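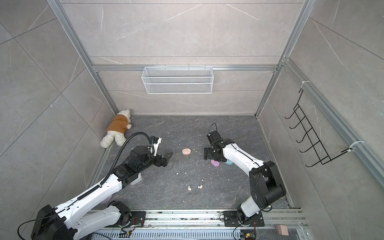 I went to the Vutunwood open day for the baskets. We have a small bathroom at home, no window sill, and a long-running dispute over where the soap lives, so a works that makes bath racks and opens its doors one Saturday in September seemed worth the train to Costville. The bathroom corner was the bit I stood at longest. Grey marble-patterned tiles, a long white wire basket hung right across the middle of the back wall, a very decent size of basket, and nothing in it. The pink soap was on the floor. So were two sponges, one lavender-pink and one light blue, side by side, with crumbs scattered about the place. In the back corner a white teddy in a brown hooded top had gone over on its side. I have never felt so at home at a trade event.

I should say something about the hooks as well, having come all that way. On the right-hand wall was a black wire rack with five prongs, fixed to its upright with two white cable ties. I have put up a shelf with cable ties myself and been spoken to about it, so this was a comfort. My next shelf will be going up the same way and I shall say I saw it at Vutunwood.

Getting there: it's a 60 minute ride from us, then a walk past the retail park. The signs give out at the second roundabout. Follow anybody carrying an empty tote bag. Doors were at ten and there was already a queue, mostly couples, mostly not speaking.

The tour takes in the bending shop and the coating room, seen through glass, and then a corridor of old stock going back to the days of the wooden duckboard. Our guide was very good on wire. She was less good on suckers, which I asked about twice. Every sucker hook I have owned has come down in the night with a noise like a burglar, and I'd hoped that somebody in the trade might own up to it. I was told to clean the tile first. I do clean the tile first.

The Trallari stand in the yard had soap dishes at £8, with drainage slots, in a green I can only call hospital. I bought two. The Palacios range next door was much handsomer and priced for people with a second bathroom, and it had a bath caddy with a ledge for a book and another for a glass. I held it for some time. A man behind me coughed.

Lunch was a cheese roll and a tea for £7, eaten standing up, as all seven tables were being used to display toilet brushes. The tea was hot and the roll was mainly roll.

Afterwards there was a talk called "A Place for Everything", to which more than half the audience came in late. The advice was to hang things at the height where you let go of them. I wrote that down on the back of my ticket and have since lost the ticket, though I've a fair idea it is on the bathroom floor.

Practical notes for next year. Parking is free but fills up by half ten. The seconds table is at the far end of the yard and everyone finds it last, so go there first. Measure your wall before you leave the house. I didn't, and the basket I brought home is a hand's width too long. At the moment it is standing on end in the hall with the umbrellas in it, and the soap is where it always was.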